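Camotari pool reopens in April, and this time you bring your own towel

I've been swimming at the Camotari public pool since I was small enough to need armbands, so you can imagine how I felt when the doors shut last fall for new pipes. Well, the pipes are in! The pool opens again in April at 7 in the morning, and I plan to be in the slow lane by five past.

The big change (and the one everybody at the bus stop is talking about) is towels. The front desk used to hand them out free. From now on you bring one from home or rent one for the day, and the rental money goes toward the heating bill.

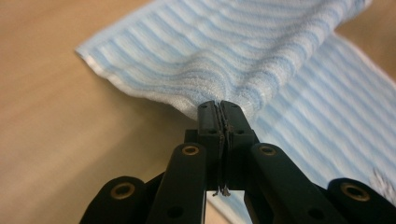
What the numbers say

The pool lent out 2,134 towels in its last month before closing, and 1,016 of them went to people who only came for a quick shower or a soak. Washing them all kept two machines going from breakfast to closing time. Gezer, the laundry company on the hill, will now pick up just the rental ones, twice a week.

I like the old system, I'll admit it. I'm forever leaving the house without something. But I've dug a thin striped one out of the closet and it rolls up small enough for my bag, so I'm nearly ready.

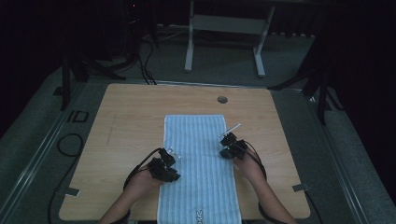 Elif Naz Tekin told me she'd happily carry ten towels if it means the water is warm again, and that last winter she got out after four laps with blue fingers. She also wants the evening hours back, which I second, loudly.

The changing rooms have fresh paint and 125 new lockers, and the old coin slots are gone. You'll need your own padlock, though the snack bar next door (it's called Tatik, and the cheese toast is still great) plans to sell them too. 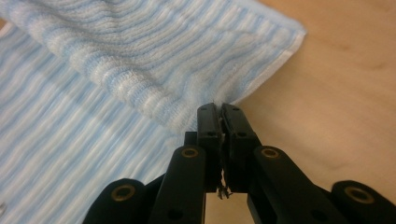

Can you still get in on an old pass? Any pass that had time left when the pool closed will be good for that same amount of time, and the desk will stamp a new date on it.

Kids' lessons start up again the week after opening, with over 25 places in the beginner group. Sign-up is at the desk or at the Horkitz library, and I'd go early, the last round filled up before lunch!
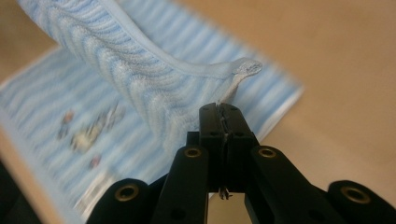
Blue and white stripes, ready for pool season.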